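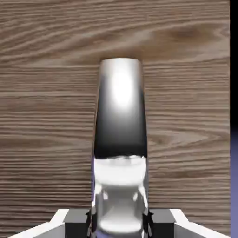
Is hard wax oil a good finish for a kitchen table that is used every day? For our family it is good enough, if you accept that you must repair it a little from time to time.

I bought the Plandular hard wax oil in June, in the clear matte version, after two years with a varnished table top that was peeling near the chairs. Before that I used the oil from Gerlach on a shelf, so I can compare the two a bit, but a shelf has an easy life and a table does not.

Preparation took much longer than the oiling. I removed the old varnish with a scraper and then sanded with three papers, the last one 150. The leaflet says not to go finer, and I believe it now. On a test board I went to 240 and the oil stayed on top like a skin. Vacuum well after sanding. I wiped with a damp cloth also, waited until the next morning and sanded again very lightly by hand.

The oil itself is thick, like honey from the cupboard. You have to stir it from the bottom of the can. I put it on with a white pad, in the direction of the grain, and wiped off the rest after fifteen minutes. Two coats, with one night between them. The smell is strong the first evening and was gone on day 4. Please put the used cloths in water before you throw them away, they can start burning alone. This is written on the can, but in very small letters.

The color became a little warmer than I expected from the word "clear". My wife likes it, I wanted it paler. If you have pale wood and want to keep it so, Plandular sells a version with some white pigment, which I did not try.

Now to daily use. Water and coffee are no problem if you wipe them the same hour. Red wine that stayed overnight left a ring, and I could remove it with a gray pad and a few drops of oil - on varnish I could never do this. A hot pot left a dull mark that is still there. Lemon juice also makes dull spots.

What I did not like: the lid. After the second opening it did not close well and a skin formed on the oil. Gerlach has a screw cap and this is much better. The instructions in English are also not complete, the drying times are only in the German part.

I ordered from the Fedthorpe shop and the can arrived with a dent but not leaking. One can was enough for the table, both coats, and there is still a third of it left for repairs.

I give it 4 of 5. For a desk or a bench I would buy it again without thinking. For a table with small children I would add a third coat.

Posted 2019-07-30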